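Three months with the PiPER arm in a shared workshop

I've wanted a proper robot arm since I was a kid taking apart cassette players, and in May I finally got to live with one. Our workshop in Skarnstead clubbed together for a PiPER (I chipped in a bit more than I told my other half, sorry love) and since then I've spent nearly every evening from 8 o'clock onwards fiddling with it. So this is my review, written by someone who solders badly and codes worse, for anybody else thinking of putting one on a bench at home.

First thing, the setup. I'd set aside a whole weekend and it took me one long evening and two pots of tea. Bolting it down was easy enough, the wiring less so, and the software side had me swearing until Hazem Shehata came over from the lathe and pointed out I'd been editing the wrong config file for an hour. After that, off it went! The first time it moves because you told it to is a lovely feeling and I won't pretend I was cool about it.

My own project is a sorting job. I've got tubs and tubs of odd bits left over from old builds and I want the arm to pick things off the bench and put them where they belong, so I've been practising with a shallow black tray and whatever small parts come to hand. I've also got a little camera down by the gripper so I can see what the fingers are up to.
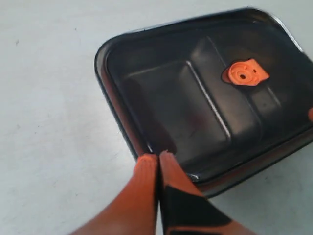 Gripper's-eye view: fingertips at the rim of the tray, orange part over on the far side.

I love that view. It makes lining things up so much easier than squinting from the side, and it's taught me a lot about how bad I am at judging distance. The one thing I'd warn you about is shiny plastic. A glossy tray throws highlights back at the camera and my clumsy bit of colour-matching code gets very excited about them. I moved a lamp, which helped, then moved it again, which didn't. A matt tray is on the shopping list.

The grippy fingertips are better than I'd hoped. Small wooden blocks are a doddle, you can be quite sloppy with your approach and still come away with one. Smooth metal is fussier and I've had to slow everything right down for it. Flat parts are the real pain, you want to come in nice and square or you just push them along the tray like a tiny bulldozer (Dexter Villanueva has a running commentary he does for this, in a snooker voice).

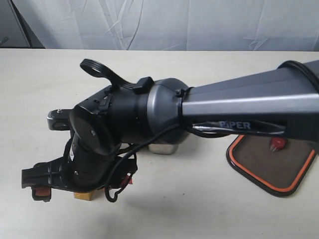

Cables, then, my biggest moan. The gripper lead needs enough slack to cope with the wrist turning, and the amount of slack that's right for one pose is far too much for another. I've tried Velcro ties, spiral wrap and a clip I printed myself, and the best answer so far is the ties, redone every couple of weeks when I get fed up. If you're the tidy sort it'll drive you mad.

Noise is fine, a soft whirr, and I can have the radio on at normal volume. It's also less of a bench hog than I feared, though you do need to keep your mug well out of its reach. Ask me how I know.

Would I buy it again? Yes, as a share. On my own I'd have dithered for another year, it's a lot of money for something that currently puts blocks in trays. But for a group that'll use it, I think it's great fun and solid enough to put up with beginners. The lot over at the Forodstead workshop have asked to come and have a go before they decide, so if you're local and want to tag along, leave a comment and I'll tell you which evening.

Four stars from me. The fifth is waiting on the cables.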